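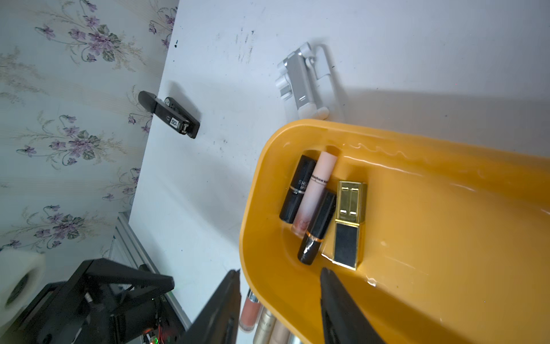

Two arms or one for a small cosmetics bench? Budget help please

gaetan_leclerc
OK so I've been lurking here since June and I'm finally at the point where somebody has to give me a number. We want a tabletop cell for sorting and setting out small makeup items (lipsticks, gloss tubes, compacts, that kind of thing) and my boss has okayed a first round of 2000 for everything that isn't the arms themselves. So rails, wiring, cameras, trays, spare fingers. Quotes so far are from Hendov and Trerico and they're so different I can't even compare them line by line. Hendov wants to sell me a two-arm package, Trerico says start with one and add the second later. Who's right??

decha_n
Two. Don't even think about it. We started with one and paid for the frame twice, basically, because the first front rail was too short for a second base plate. Buy the long rail on day one even if it sits half bare for a year. Rail is cheap compared to taking the whole thing apart.

Also ask Hendov whether wrist cameras are in that package price. On my first quote they were an extra, way down on the last page.

naheed.d
Gonna disagree with Decha a little. Two arms means two sets of everything. Two sets of fingers to wear out, two wrist cables to snag, two of every spare on the shelf. If the job is just tray to table and back, one arm does it and you spend the leftover money on lighting and a decent fixed camera. I ran one arm for ages and the arm was never the thing slowing me down, it was me fussing with the programs!

gaetan_leclerc
Ugh, see, this is exactly the argument going on in my office too.

decha_n
What's the layout though? Reach matters more than arm count if the tray is in the middle.

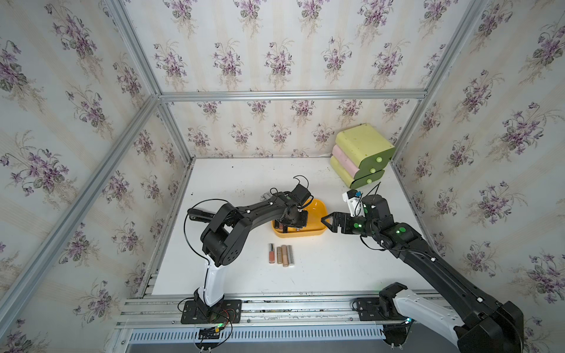 For me the whole reason for the second arm is the wide tray. One arm can get to the far end, sure, but it comes in stretched out and I don't love the angle on a skinny tube. With one on each side you split the tray and neither has to lean. That alone sold me. Plus you can do handoffs later if you get ambitious.

nipon_p
Late budget person chiming in. Whatever you pick, please put consumables on their own line. I've watched people blow everything on hardware and then go asking for 171 more for finger pads and cable clips, and that little request took longer to get approved than the arms did. Put it in up front and your boss won't blink.

naheed.d
^ this, and test items! Real ones, in different sizes and finishes. I bought a bunch of identical tubes to start because they were on sale and then had to redo my grips when the shiny ones showed up. Glossy black is a pain for my camera. Square cases are a whole other grip from round tubes too, so budget for a few of those.

gaetan_leclerc
How many test items are we talking? I had 4 in the spreadsheet lol

decha_n
More than that. Nine is where I'd start, with the tray cleared out and everything set in a row so you can see the spread of lengths and finishes before you commit to a finger shape.

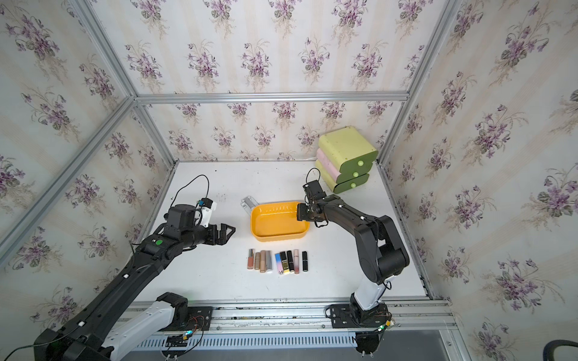

Tray empty, nine items lined up in front of it, both arms on the one front rail.

thongchai_k
Nice and all, but you guys are skipping the enclosure. My Sitthichai quote had the aluminum extrusion as a separate project with its own lead time, around 9 weeks. Gaëtan, if you're working against a deadline, order the frame first and argue about arms while you wait for it. Cover the walls with whatever you like, mine were done in an afternoon.

naheed.d
9 weeks for extrusion?? Get it cut locally. Seriously. I got mine from Gidex and bolted it together myself, and it's a little crooked in one corner but who cares.

thongchai_k
Crooked is fine until your fixed camera is mounted to the crooked part.

naheed.d
Fair, lol. Mine's on its own stand.

gaetan_leclerc
This is super helpful, thank you all. Leaning toward the long rail plus one arm now, then the second arm out of next year's money. Sort of both of you win? I'll redo the sheet tonight with a consumables line and repost it. Does anybody have a part number for a yellow tray like Decha's, or is it just a regular kitchen thing?

decha_n
I'll look when I'm back at the bench. Buy two of them, whatever it is.

Search this forum Search Advanced search

Contact us | Copyright the forum and its posters | Back to top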